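Risk Control Notes
Posted March 2, 2018 by the Bakico Mutual loss control desk & filed under Slips, Trips and Falls

Wet floors by the back door. Again.

Short one this time, or it was supposed to be. We closed the books on February and the winter claims are in from our group homes, day programs and senior centers. Slips and falls on top, same as last winter. What stood out was where they happened. Parking lots, sure. But a big share were indoors, within a few steps of a door, on a floor that looked fine to the person walking on it.

And mostly it wasn't the front door. Front doors get the good mats, the sign, the boot tray. The fall happens at the side entrance by the kitchen, or the one the van unloads at, or the door staff use to get to the dumpster. If you do one thing after reading this, go stand at your least favorite door for a while and watch how people come in.

Mats

Most of what we see is too short. One little mat, two steps and you're off it, shoes still wet. You want enough length for 4 full steps, more if there's room. Scraper type outside, absorbent type inside. Rubber backing, edges that lie flat. A curled corner is a trip hazard all by itself and we have paid claims on exactly that.

Mats get full. Once a mat squishes it has stopped working and is just a wet thing on the floor. Have a second set to swap in. The members who rent from a mat service should check what the contract says about storm weeks, some of them only come every other week no matter what the weather is doing.

Don't use bath towels or old bed linens as door mats. We see this at a lot of residential sites. They bunch up, they slide on vinyl, and walkers catch on them.
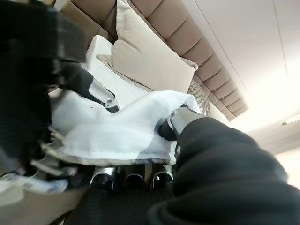

White cloth with a gray, shadowed hem.

What Solheim changed

Solheim runs residential homes and one day program and had a rough winter the year before. Their safety person sent us there new routine and said go ahead and share it. Nothing fancy:

- One staff member per shift is assigned the floors. Name on the board. Before, it was everybody's job.
- Entrances are checked at arrival, at lunch, when the vans come back, and any time it starts snowing or raining.
- Mop and wet floor signs are kept at each entrance in use, instead of one closet at the far end of the building.
- Signs come down when the floor is dry. If they stay out all winter people quit seeing them.
- Van riders come in through the door with the longest mat, even if it's a longer walk.

They also moved a coat rack. It had been right inside the door, so everyone stopped there and dripped and the next person had to step around onto bare tile. Cost nothing.

Footwear for staff

Comes up every year. Can you require slip resistant shoes? In most cases yes, but put it in the written policy, apply it to everyone in the same job, and talk to your employment attorney first on who pays. Skivier offers a $50 per person shoe allowance for kitchen and direct care staff and tells us most people used it. If an allowance is not in the budget, at least spell out what is not OK. Clogs with no back, worn smooth sneakers, slippers on overnight shift. Yes, slippers, we have the claims.

Ice cleats are good outside and terrible inside. On tile they act like skates. Put a chair by the door so people can sit down and take them off.

Outside, quickly

Look up as well as down. Downspouts that empty over a walkway will freeze every night, and salting that same patch every morning is not a fix. Get the downspout moved. Keep a salt bucket with a scoop at each door, with a lid, and write down when you spread it. Time, place, initials. If you use a plow contractor, get the trigger depth in writing, and a current certificate of insurance. Read the hold harmless part. We've had members sign contracts that put the plow company's mistakes back on the member.

Writing it down

The log matters more than people think. When a visitor claim comes in a year and a half later, the question is going to be what did you know and when did you look. A one page floor log with times and initials answers a lot of that. Prultix had a visitor fall claim last winter and the log was the first thing the defense attorney asked for. They had it. They also had photos of the entrance taken the same afternoon, with the mat in place.

When somebody does fall:

- Look after the person first. Don't rush to stand them up.
- Take pictures of the floor before anyone mops. Wide and close.
- Note the shoes, the lighting, the weather, what they were carrying.
- Get witness names the same day.
- Call it in to us inside of 24 hours, even if they say they're fine.

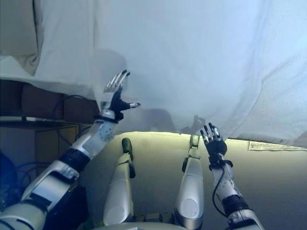
Forms and odds and ends

The entrance checklist and the floor log have both been updated. Ask your loss control rep for form 494, thats the new number, throw out the old ones please. It's two pages now, checklist on the front sheet and log on the other, so you can copy the log by itself.

We have wet floor signs to give away again, the folding kind. Limit 2 per location. Email the loss control desk with your member number and a street address, no PO boxes, they come by truck.

Spring visits are being scheduled now. If you moved, opened or closed a site since fall, let us know before we come out so we don't drive to the wrong building.

Next issue: van lifts and tie downs.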